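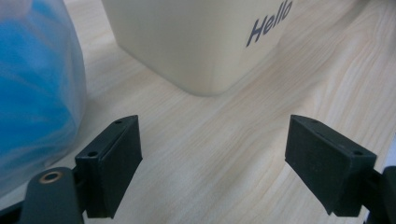 Packing and Kitchen Tips for a Theme Park Day

Food prices inside most parks are set on the assumption that you have not brought anything. Check the park's outside-food policy first, as some allow sealed snacks and an empty bottle and refuse everything else. The tips below assume a park that permits a soft cooler bag and no glass.

Freezing drink bottles

Fill each bottle to 70 per cent of its volume. Water expands by 9 per cent when it freezes, and the remaining headspace covers that with room to top up in the morning. Leave the lid loose until the contents are solid, then tighten it. Freeze bottles on their side if the door shelf is the only space, but only with the lid closed and the fill reduced further. Stainless vacuum bottles should not go in the freezer at all. The inner wall can deform and the vacuum is lost.

Loading the cooler bag

Cold air sinks, so frozen items belong on top as well as underneath. Put one flat ice pack on the base, then drinks, then food, then a second flat pack directly under the zip. Fill any gap with a folded tea towel. A half-empty bag warms faster than a full one.

Chill the bag itself overnight with an ice pack inside and the zip closed. Swap in a fresh pack at loading.

The bag used for these notes was a Plostel 57, which takes lunch for four with the side pocket left for cutlery. Its liner seam holds crumbs. Turn it inside out over the sink, wipe with dilute dish soap, and hang it from the zip end until the seam is dry to the touch.

Sandwiches

– Butter to the edge of the bread. The fat layer slows moisture from the filling.
– Pack tomato and cucumber separately in a lidded container lined with paper towel.
– Wrap in baking paper first, then a beeswax wrap or zip bag. Paper alone dries out by noon.
– Hard cheese travels better than soft. Grated cheese clumps.
– Avoid mayonnaise unless the bag will stay properly cold until lunch.

Wraps hold up better than sliced bread in a backpack. Roll tightly, cut after chilling, and stand them upright in a square container so they can't unroll.

Fruit for queues

Grapes should be washed, dried fully and frozen on a tray before bagging, otherwise they set as one block. Cut them lengthwise for young children before freezing. Apple slices keep their colour if held for five minutes in cold water with a pinch of salt, then rinsed. Bananas bruise against everything and are best left at home.

Ponchos and wet shoes

Disposable ponchos can be reused several times if they are dried flat. Shake off the water, lay the poncho over a clothes airer, and turn it once. Fold in thirds lengthwise and roll from the hem toward the hood so that air escapes through the neck.

For shoes soaked on a water ride, remove the insoles and laces, pack loosely with newspaper, and change the paper after an hour. Keep them away from the heater – glue in the sole can let go with direct heat. Soledad Cifuentes recommends carrying a spare pair of socks per person in a zip bag, with the empty bag then used for the wet pair.

Sunscreen on shirt collars

Some sunscreens react with iron in the wash water and leave an orange mark. Chlorine bleach makes this worse. Rub liquid detergent into the dry collar, wait 15 minutes, and rinse from the back of the fabric. If the mark remains, dab with lemon juice, rinse again and wash as the label allows. Test coloured fabric on an inside hem.

Lockers and labels

Write a phone number on masking tape and stick it inside each child's hat. Permanent marker on the sweatband fades after a few washes, whereas the tape is replaced each trip. Photograph the locker door with its number showing before walking away. Pei-shan Yeh adds that the parking row is worth a second photo, particularly in December when the overflow lot is open.

Empty the bags the same night. Rinse the bottles, leave the lids off, and refreeze the ice packs flat.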